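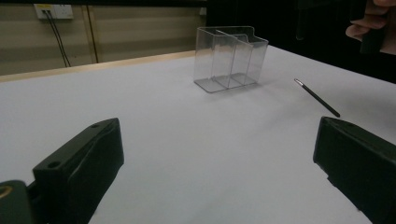 Yavuz Akbulut wants to know whether it will take his job. He has asked twice, once in August and once after the first week on the packing line, and the second time he sounded a bit hopeful.

It will not, we're afraid. The Sumel Bench Cell picks up small things and puts them in the compartment where they belong. Pens, caps, sample tubes, the odd bracket. It does this all shift and never wanders off to look for the good tape. Deciding what goes in the order, talking to the customer who changed the order, and finding out why the label printer is sulking remain human work.

At Bollska the cell took over sorting for the stationery sets. Oliwia Jabłońska used to spend her mornings filling two-part boxes by hand and now spends them checking finished ones, which she describes as the same boredom with a chair. Her wrists have stopped complaining. She has not.

What people notice first is the quiet, then the fact that somebody has to teach it each new item. Plan for that. The person who knows the parts best should do the teaching, and should be paid for it. We put this in the manual and managers keep skipping the page.

Sumel Bench Cell
Reach: 70 cm
Weight: 22 kg
Fingers: two, swappable
Items in starter library: 223
Noise at the bench: 61 dB
Stop button: large, and yes, everyone presses it on day one

Sold with two days of on-site training. Spare fingers and screws are listed under Fonetti parts - order the screws as well, they roll.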